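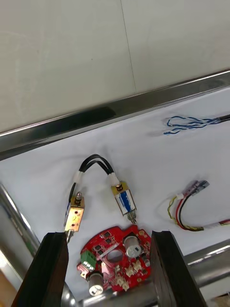 흰 천을 깐 작업대 위의 빨간 회로기판과 배선 부품들

현장탐방 > 로봇·자동화

Lokitz의 공개일은 생각보다 조용하게 시작됐다. 환영사도 축하 음악도 없이 문이 열렸고, 안쪽에서는 벌써 로봇 팔이 작은 부품 위로 내려가고 있었다. 나는 외투도 벗지 않은 채 한참을 그 앞에 서 있었다. 자동화 취재를 꽤 다녔는데도 이런 순간에는 매번 발이 묶인다. 손톱만 한 커넥터에 가느다란 전선이 제멋대로 휘어 있는 물건을 기계가 집겠다고 나서는 광경이라니!

안내를 맡은 공정 담당자와는 시연이 한 차례 끝난 뒤 작업대 옆에서 이야기를 나눴다. 그는 인사보다 먼저 전선 이야기를 꺼냈다. "상자나 병은 이제 다들 잘 집습니다. 그런데 전선은 집을 때마다 모양이 달라져요. 한쪽을 들면 다른 쪽이 따라오고, 옆에 있던 것까지 끌고 오기도 하고요. 저희는 그게 재미있어서 이 일을 골랐습니다."

재미있어서 골랐다는 말을 두 번이나 했으니 진심일 것이다. 사내에서 이 작업을 부르는 이름은 Hartono다. 소형 모터와 기판, 배선 묶음을 종류별로 나누어 담는 일을 로봇 두 팔에 맡기는 프로젝트인데, 준비 기간까지 합치면 46주째라고 한다. 처음 몇 주는 부품을 고르는 데만 썼다. "너무 쉬운 걸로 시작하면 나중에 배울 게 없고, 너무 어려운 걸로 시작하면 팀이 지칩니다. 모터가 딱 중간이었어요. 몸통은 단단한데 꼬리처럼 전선이 달려 있잖아요."

그러면 가장 까다로운 것은 무엇이냐고 물었더니 대답이 바로 나왔다. "꼬아 놓은 배선이요. 끝이 풀려서 벌어져 있으면 어디를 잡아야 할지 사람도 잠깐 망설입니다." 반면 기판은 의외로 점잖은 상대라고 했다. 다만 위로 솟은 콘덴서를 건드리지 않으려면 손가락이 들어가는 각도를 잘 잡아야 해서, 그 각도 하나를 두고 팀 안에서 며칠씩 의견이 갈린 적도 있단다. 결론이 어떻게 났느냐고 묻자 그는 웃으면서 "아직 안 났습니다" 하고 답했다.

시연을 보면서 가장 마음에 든 것은 속도가 느리다는 점이었다. 공개일이면 보통 제일 빠른 동작을 보여 주려고 욕심을 내기 마련인데, 이날은 평소 시험할 때와 같은 속도로 돌렸다고 한다. 덕분에 팔이 다가가다가 멈칫하는 대목, 방향을 조금 틀어 다시 내려가는 대목까지 눈으로 따라갈 수 있었다. 한 번은 전선이 손가락 사이에서 빠져나갔다. 구경하던 사람들 사이에서 아, 하는 소리가 났고, 다음 시도에 제대로 들어 올리자 박수가 나왔다. 나도 쳤다.

담당자는 실패 장면을 숨길 생각이 없었다. "지금까지 집기 시도를 3,000번 기록했습니다. 그중에서 저희가 제일 자주 돌려 보는 건 떨어뜨린 400번이에요. 잘된 건 한 번 보고 넘어가는데, 떨어뜨린 건 볼 때마다 새로운 게 보입니다." 기록을 다시 볼 때는 설계 쪽과 현장 쪽이 꼭 같이 앉는다고 한다. 같은 장면을 보고도 한쪽은 손가락 모양을 탓하고 한쪽은 부품이 놓인 방향을 탓하는데, 대개는 둘 다 조금씩 맞다는 것이다.

작업대 구성은 보기보다 단순하다. 노란 트레이 네 개에 부품이 종류별로 나뉘어 있고, 금속 트레이에는 종류마다 견본을 따로 올려 두었다. 흰 종이를 깐 쪽이 견본이다.
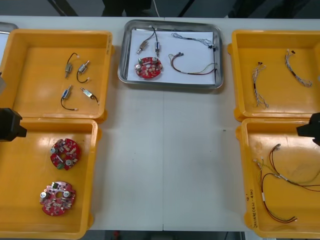

함께 둘러보던 한 참가자는 이 정도 분류라면 손이 빠른 사람이 훨씬 낫지 않느냐고, 굳이 로봇을 쓸 까닭이 있느냐고 물었다. 나도 궁금하던 참이라 수첩을 고쳐 들었다. 담당자는 고개를 끄덕이며 순순히 인정했다. "지금은 사람이 빠릅니다. 비교가 안 돼요. 그래도 하루 종일 같은 커넥터를 골라내는 일을 해 보신 분은 아실 겁니다. 오후가 되면 눈이 먼저 지쳐요. 저도 해 봤고, 오래는 못 하겠더라고요." 그는 로봇이 한 상자를 느리게라도 끝까지 맡아 주면 사람은 불량을 살피고 조립을 맞추는 데 시간을 쓸 수 있다고 설명을 이어 갔다. 질문한 참가자는 다 설득된 얼굴은 아니었지만, 다음 시연이 시작되자 제일 앞줄로 갔다.

두 팔을 쓰는 이유도 들었다. 처음 구상에서는 팔이 하나였다고 한다. 그런데 긴 배선은 한쪽을 들고 있는 동안 다른 쪽을 받쳐 줄 손이 필요했다. "사람이 목걸이 엉킨 걸 풀 때 한 손으로는 안 하잖아요. 그 생각을 하고 나니까 바로 답이 나왔습니다." 문제는 그다음이었다. 팔이 둘이 되자 서로 길을 비켜 주는 법부터 가르쳐야 했고, 좁은 작업대 위에서 두 팔이 나란히 멈춰 서서 꼼짝하지 않는 날도 있었다고 한다. 그때 이야기를 하는 표정이 어찌나 즐거워 보이던지, 받아 적으면서 나까지 덩달아 신이 났다.

쉬는 시간에는 Jasen 공장에서 온 조립 담당자 한 사람과도 잠깐 이야기했다. 그가 가장 오래 들여다본 것은 로봇이 아니라 트레이였다. "우리 쪽은 트레이가 더 깊어요. 벽이 높으면 손가락이 들어갈 때 걸릴 텐데, 그걸 물어보려고 왔습니다." 답은 아직 시험해 보지 않았다는 것이었고, 두 사람은 그 자리에서 연락처를 주고받으며 트레이 치수를 보내기로 했다. 공개일에서 내가 제일 좋아하는 게 이런 장면이다.

다음 계획을 묻자 담당자는 부품 종류를 늘리고 싶다면서도 서두르는 기색이 없었다. 10월에는 부품을 가지런히 놓지 않고 섞어서 쏟아 놓은 상태로 시험을 시작한다. 그 시연도 공개하느냐고 물었더니 "떨어뜨리는 걸 많이 보셔도 괜찮으시면요"라는 답이 돌아왔다. 괜찮다고 했다. 수첩에는 벌써 적어 두었다.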